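Notebook, packing bench, January
Reused cartons for the Ornwood parts

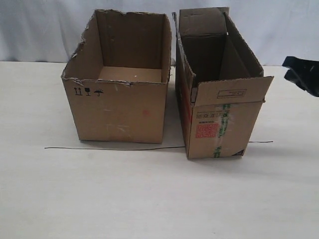
Two of the reused cartons on the bench. Left one without its flaps, right one with flaps open.

Started 9:30. Went through the cartons that came back from Letdale and sorted out what can go round again. The new stock from Heiskanen is not due until the end of the month and there are parts to move before then.

Wide carton first. The top flaps are gone and the upper edge is ragged, worst near the left front corner, where the paper layers have peeled and the fluting shows. It still has the arrows, glass and umbrella printed on the front. Pale scuffs low on the front panel and a faint reddish smudge further over. Neither matters for what we need.

Pushed on each wall with the flat of the hand. Firm all the way down to the base, a bit soft in the top inch where it is torn. Pressed the bottom seam from inside, no give. Decided not to trim the edge level. I did that with one last winter and lost enough height that the trays stood proud of the rim.

It can't be closed, so it stays in the building. Will use it as an open tote between the saw room and this bench. Wrote INTERNAL on the back in marker so it doesn't end up on the Dravholm pallet.

Narrow carton is taller and has kept its flaps. Folded them in and out a few times and the creases held. This one can ship. Two strips of tape along the bottom seam and one across, then the same on top once it is full.

10:45. Trial load in the narrow one with Ornwood brackets, bagged in 200s. Weighed a bag on the small scale, then loaded to 2,000 pieces. Fits with a hand's width left over, filled that with crumpled paper. Lifted it by the base and walked it to the door and back. No bulge at the seam. Put it down flat and hard twice, opened it up, bags had settled a little but none had split.

Tried a second layer of paper between the bags. Made it slower to pack and I couldn't tell any difference after the same two drops. Leaving it out.

The Dravholm order is 4,000 pieces, so two cartons of this size. There is a second one on the rack under the window, a little more crushed at one corner. Taped the corner inside and out. Check it again in the morning before loading.

11:30. Rest of the stack. Up to 19 cartons worth keeping, depending how strict we want to be on corners. Anything with a soft base went straight to the baler. Missing flaps only rules a carton out for shipping, keep those for totes, nested on the bottom shelf.

Old labels: peel what comes off easily, cover the rest with a blank. A Letdale label left showing sent a box back to them in the fall and it took a week to get it returned.

To do
- more 2 inch tape, one roll left on the bench
- ask Letdale to slit the tape on returns and leave the flaps on
- blank labels, large size
- weigh both Dravholm cartons full and write the figure on the packing slip
- move the marker pens back to the hook, they were in the saw room again

Stopped at 12:15. Bench wiped down, knife back in the drawer.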